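Speaker notes, recasting a lead between seasons
January 8, 2018

Slide 1. Good morning, I am Hye-jin Geum. Thank Bit-na Pyo for the invitation. Speak slowly.

Slide 2.
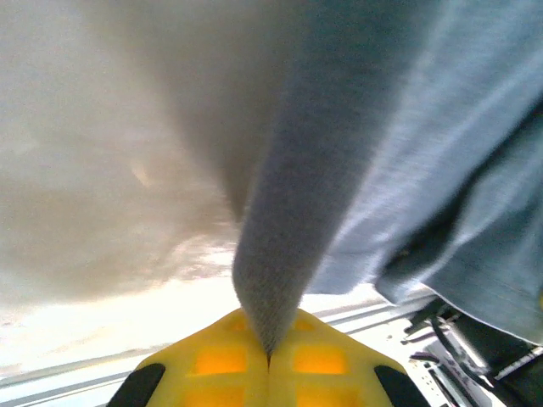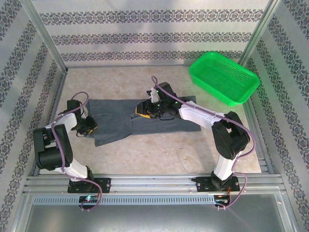
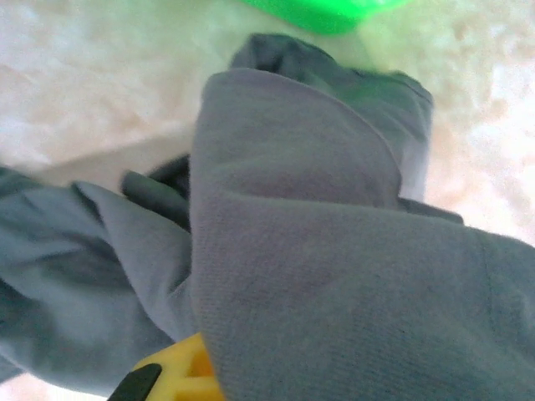
Gray fabric, three views.

Slide 3. The case is Jeruva, the drama. The lead actress left in June, after 84 episodes. The producers had 5 weeks to find a new one. Pause.

Slide 4. Two options. Same character with a new face, or a new character with the same job. Jeruva took the first. Trondo took the second and lost its evening slot.

Slide 5. Our survey, 1,000 viewers. Most of them accepted the new face after 3 episodes. Say clearly that older viewers needed more time.

Slide 6. Play the Tkachenko clip, only the kitchen dialogue. If the sound fails, read it aloud.

Questions. Somebody will ask about the contract. I cannot discuss it.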